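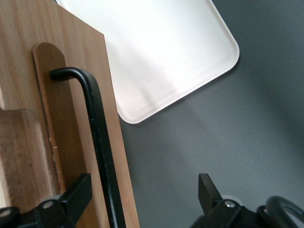
Sobre a Boltlow

A Boltlow presta serviços de medição de percursos, cronometragem e apuramento de resultados para provas de corrida e caminhada em estrada. Trabalhamos com clubes, autarquias, escolas e empresas organizadoras, a partir da nossa base em Dullovport. Não organizamos provas próprias nem vendemos inscrições ao público.

Âmbito dos serviços

A medição de percursos é feita pelo método da bicicleta calibrada. O contador é aferido numa base de calibração em linha reta, antes e depois de cada medição, e o percurso é medido pela linha mais curta que um atleta pode legalmente seguir, com afastamento fixo em relação aos lancis nas curvas. À distância obtida aplica-se o fator de prevenção de percurso curto, de 1,000 para 1,001. O organizador recebe um relatório com os dados de calibração, a planta do traçado e a localização da partida, da chegada e dos pontos de quilómetro, referenciados a elementos fixos da via.

A cronometragem usa transponders passivos no dorsal. Instalamos 2 linhas de leitura independentes na meta, principal e de reserva, cada uma com descodificador e alimentação próprios. Em percursos de ida e volta, ou com mais do que uma volta, recomendamos pelo menos uma linha intermédia. A sua falta não impede a publicação de resultados, mas limita a verificação de passagens e fica assinalada no relatório final.
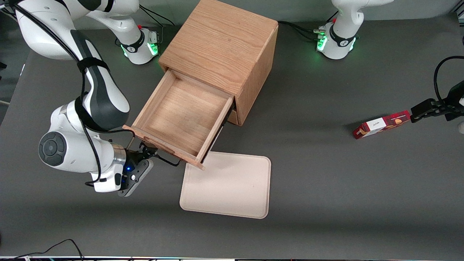
Os resultados provisórios são publicados à medida que os atletas cruzam a meta. Os definitivos só são emitidos depois de fechado o prazo de reclamações indicado no regulamento da prova. São fornecidos o tempo oficial (contado a partir do sinal de partida) e o tempo líquido (contado a partir da passagem na linha de partida). Salvo indicação em contrário do organizador, a classificação geral é ordenada pelo tempo oficial e os escalões etários seguem a mesma regra.

Software

O processamento é feito em Kiều, a aplicação que desenvolvemos internamente e que mantemos desde a primeira época. A Kiều recebe as leituras em bruto, elimina duplicados, aplica os tempos mínimos de passagem definidos para cada linha e conserva um registo de todas as correções manuais, com o valor anterior e o motivo. As leituras originais nunca são alteradas. A exportação está disponível em CSV e PDF - outros formatos, a pedido.

Capacidade

A configuração normal destina-se a provas até 1.000 participantes, com uma única partida. Acima desse número, ou com partidas por vagas, é necessário um plano técnico específico, a acordar com o organizador antes da abertura das inscrições. Na última época prestámos serviço em 26 provas, a maior parte delas de 5 e 10 quilómetros. A época de serviço começa em setembro.
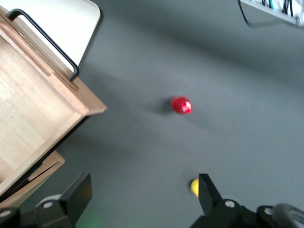

Instalações

A sede de Dullovport reúne os serviços administrativos, a preparação de dorsais e a manutenção dos descodificadores. Em Bradcombe temos um armazém com os tapetes de leitura, os pórticos e os relógios de meta, bem como a nossa base de calibração. O levantamento de dorsais por atletas não é feito em nenhum dos dois locais e cabe sempre ao organizador.

Equipa no local

Cada prova é acompanhada por três técnicos: um na meta, um no processamento de dados e um terceiro para as linhas intermédias e o apoio à partida. A montagem fica concluída e testada antes da abertura da zona de aquecimento. O organizador deve assegurar acesso de viatura à meta, uma área coberta junto à linha de chegada e um ponto de energia - ou, na falta deste, autorização para uso de gerador.

Dados pessoais

Tratamos os dados dos participantes por conta do organizador e apenas para a produção dos resultados. Os pedidos de correção do nome, do escalão ou do clube devem ser dirigidos ao organizador, que nos transmite as alterações validadas. Os contactos dos atletas não são utilizados para fins comerciais.

Pedidos de orçamento

O pedido deve indicar o concelho, a distância, o número previsto de participantes, a hora de partida e a existência de percurso já medido. Para medições novas, é necessário juntar a planta do traçado e a indicação das vias que estarão fechadas ao trânsito.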